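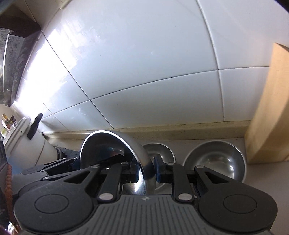
Three-bowl advice is everywhere now, and I have never trusted it. You know the kind: own three stainless bowls, get rid of the rest, and your kitchen will more or less run itself. Razia Lashari has been telling me this since May. I said I'd believe it when I saw it on a real counter, with a real stove next to it. So this page is a real counter, beige and speckled, with the steel bowls she swears by. When one of them gets picked up and tipped on its side, you can see how much of a fingerprint-and-glare magnet the polished inside is. The two behind it have their round backs to you, and I'll admit those look better from that angle than they do the right way up. A bowl's outside never has to look good to a guest, which may be why mine at home are scratched to bits.

Some background, because people write in and ask. Mohsin Satti runs a small housewares newsletter called Clinlow, and he printed a piece arguing that an average household uses only a fraction of its mixing bowls. He put 16 on his own list and said he was down to three by the end of the month. I asked what happened to the other 13. He said they were "in the garage," and in my book that means he still has 16 bowls.

Razia's version is less dramatic. She says keep them out on the counter against the backsplash, not in a cupboard, so you will use them. My objections, in the order I raised them:

Water spots. Steel shows every drop. If you have hard water, and I do, bowls left out in the open look dirty an hour after you've washed them. Razia says to towel them. I have towels. I also have a job.

Splatter. A row of bowls near a stove is a row of things waiting to catch oil. Her answer was to turn them over. Fine, but then the rims are sitting on whatever is on the counter, so now you're wiping the counter twice.

Noise. Nobody who recommends steel bowls seems to live with a light sleeper. 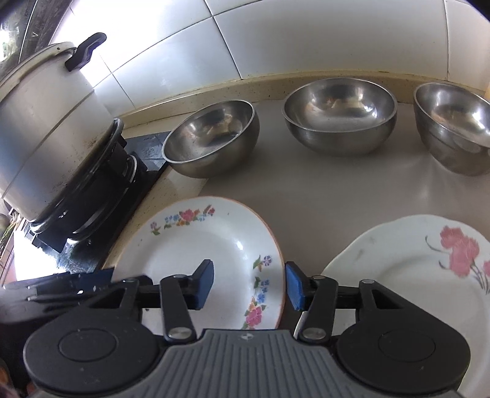
Then there is the question of sizes. The stores push nesting sets hard, and I looked at two of them, one from Zosov and one from Carretero. Both had a smallest bowl I couldn't think of a use for beyond one egg. If you stack a set you save space, I'll give them that. But a stack means the one you want is on the bottom, and you end up lifting out the whole lot every Wednesday night when you're already hungry. Lined up in a row, you grab the one you need. That was the first of Razia's points that I couldn't argue with, though I tried for a good while.

What I will argue with is the idea that the row takes up no room. It takes up the exact strip of counter where I would otherwise put a cutting board. Anybody with a big pot living permanently on the back burner (and in my family that's everybody) has already given up that corner for good. Add the bowls and you are chopping onions on what's left.

I also don't buy the price talk. Stakum had a forum thread where one person claimed a heavy bowl outlasts a light one by 300 percent. How would you measure that? Drop them both and wait? I have a thin one I bought for a picnic that is older than my car. It has a dent, and the dent doesn't leak.

On plates I'm softer. Razia puts a plate under a bowl when she's rinsing rice or salting cucumbers, to catch the drips, and she uses a good one for it. I'd use the chipped one. She says the good one is there to be used, and I couldn't come up with much of an answer. Some red tulips does more for a gray counter than another steel rim, I suppose. One reader asked whether a scalloped edge is harder to wash. A little, if you let things dry on it. Don't let things dry on it.

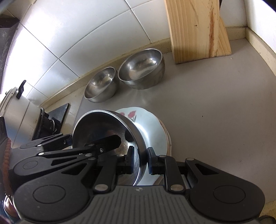

Where I ended up

I kept four. Three on the counter and the old picnic one under the sink, where it holds the dish brush. The row has stayed put so far, which is longer than I gave it. I still wipe off spots every day and I still think the glare at noon is ugly. Mohsin tells me his garage shelf has 13 bowls on it and he went out there twice last month to get one.

If you've tried this and it worked with hard water, write and tell me what you dry them with. I'm not buying a special cloth.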